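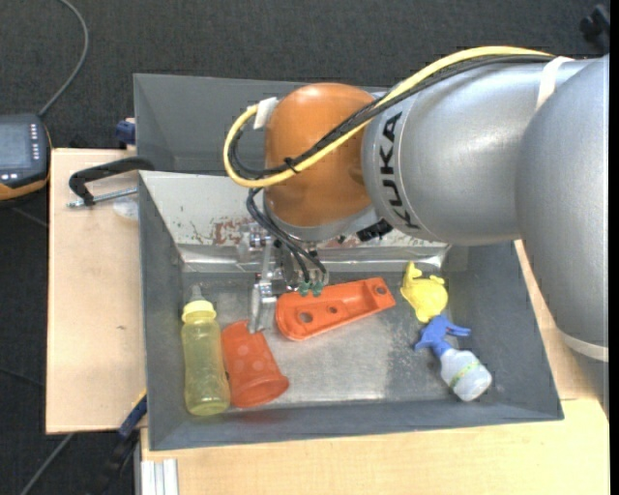
The first thing Agnese Zariņš does when she gets in, before coffee, is wiggle the cables. All of them, one at a time, starting where they loop around the wrist of the big KUKA arm and working back toward the shoulder. "If a cable is going to ruin my day, I want to know at breakfast," she tells me, and hands me the flashlight.

I came to the Flikham workshop in August expecting to write about clever software (there is plenty of it, and I understood maybe a third). I ended up spending most of my visit on cable ties. The arm picks odd things out of a bin, bottles and cups and rubber toys, and every pick means the wrist twists, dips and twists back. Everything strapped to it has to come along for the ride. Too little slack in the loop and something pulls tight on a hard turn. Too much and it snags on the bin wall, and Agnese still winces about the time that happened and took an air hose with it!

So the loop gets set by hand. She jogs the arm slowly to its worst pose with the handheld controller, stops, looks, snips a tie, feeds a little more cable through, ties it again. Then she does the other worst pose. I counted 12 ties in the trash by lunch, which she said was a good morning.

After the cables come the fingers. The gripper gets knocked against metal floors all day and its fingers drift out of line by hairs. Abla Hijazi, who wrote the picking program and shares the bench, checks them with a strip of paper: close the gripper, tug, and the paper should resist the same at the top and the bottom. If it slides out, she loosens two screws and starts over. They regrease the finger slides every 3,000 picks, and the count lives in a spiral notebook because Abla doesn't trust herself to open a spreadsheet with greasy hands.

And then, the clamps! The bins are clamped down, and I'd never have guessed how much that matters. Shift a bin a little and the arm's idea of where the wall is goes wrong. Abla lost an entire afternoon to that once, hunting for a bug in her code. Now they both lean on each bin before the first run, hard, like people testing a used couch.

At 6 the arm goes back to its rest pose and Agnese writes up whatever she changed. Her last note while I was there read "loop ok, left finger tight, buy ties."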